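Plillen opens shared workroom in Beaulieu building

Plillen has moved its day-to-day work into a shared room on the second floor of the Beaulieu building, and the last of the furniture was set up in September. The room covers 1,152 square feet and replaces two smaller offices that the group had rented from Kemier.

Desks and screens went in first, followed by shelving. A gray pleated curtain divides off part of the space so that people can work on one side while meetings go on at the other.

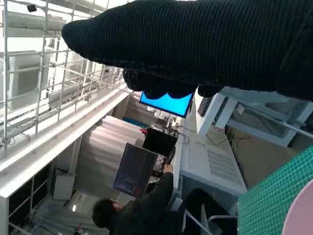 The new workroom at Beaulieu, with white grid shelving and a desk in use.

The shelving is open metal grid, bought secondhand from Nutside when that company cleared out its stockroom. Plillen paid $1,605 for the shelving and delivery - less than it had set aside - and put the balance toward chairs.

The room will be open to members from 8 a.m. to 6 p.m. Desks are not assigned, and anyone who needs a large monitor for a full day is asked to sign up at the front desk. Members are also asked to take personal items home at night.

Plillen has 50 members. The lease at Beaulieu runs for two years, and Kemier has already taken back the keys to the old offices.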